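Budgeting a second picking cell, what am I forgetting?
Forum > Automation > Purchasing and Planning

benchrat_ohio
Jan 10, 2020

We have one bin picking cell and I have been told to put together a number for a second one. The request has to be in before April. First quote came from Rurix and covers arm, controller, gripper and a two-day install. Hidance quoted the arm and controller only and says to source the gripper ourselves.

The arm is the easy part. What I want is a list of everything else people ended up paying for in the first year. Last time we went over and I had to go back and ask for more, and I don't want to do that twice.

moss_and_torque

Cables. We budgeted for the ones in the box and then bought longer ones, then a dress pack, then replacements for the ones that rubbed through. Put a separate line in for it.

Also spare fingers for the gripper. Our set is $186 and we go through them faster than the vendor said we would.

pallet_jockey

Don't buy the gripper separately unless you have someone who likes doing mounting plates and I/O. The Hidance number looks lower until you add the hours. I would take the bundle.

moss_and_torque

I disagree. The bundled gripper is whatever they have on the shelf. If the parts are mixed you will want to pick your own anyway, and then you have paid for two.

pallet_jockey

That depends on the parts. What are you picking?

benchrat_ohio

Mixed household items for the most part. Brushes, cans, plastic toys, some fruit. 60 items in the test set now and it will grow. Nothing heavy. The reach down into the bin matters more to us than payload.

quietgantry

Then get the reach checked with your own bin before you sign anything. Ask both vendors to do it with the walls included. We bought a short arm to save money and it could not get a gripper into the near corners without the wrist touching the wall.

Other lines I would add: a bench that does not move, lighting, a second teach pendant if two people need to work, and bins. Buy several of the same bin. Ours came from Trịnh and they dropped the size 11 months later.

pallet_jockey

A second pendant is a waste for a test cell. Share one.

quietgantry

We shared one for a year. I would not do it again.

benchrat_ohio

Good points on the bin. I had not priced fixturing at all. The current one is held with clamps on the corners, and I was going to do the same on the new cell.

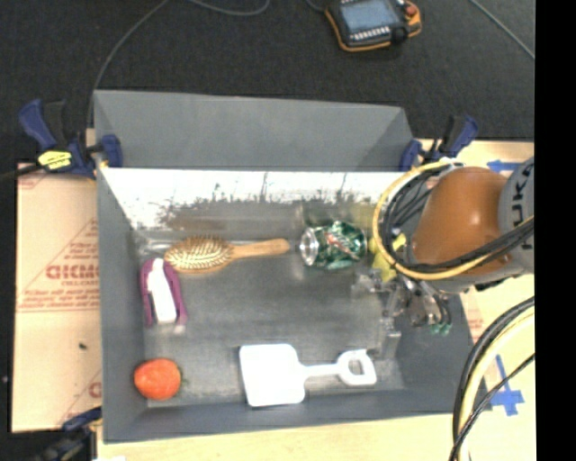

Re: fixturing and bench

moss_and_torque

Clamps are fine to start with. I would still price a bolted locating frame. Zurkmont did ours for $1,005 with the base plate. Tape marks on the table only get you so far if the bin has to go back in the same spot.

That shiny back wall would bother me more if you are running a camera. Put some money toward diffused lighting, or a bin with a duller finish.

pallet_jockey

Frame is overkill if the bin gets changed often. Keep the clamps and spend it on cable management. You have a big yellow loop right at the arm over the bin.

benchrat_ohio

OK. Adding lines for cables, fingers, lighting, spare bins and the frame as an option. I will ask both vendors for the reach check and post the totals when I have them.

Related threads
- Used arm or new arm for a test cell?
- Service contracts, worth it after year one?
- Gripper finger materials and wear
- How much floor space to plan per cell

Contact us | Forum rules | Copyright 2020 | Back to top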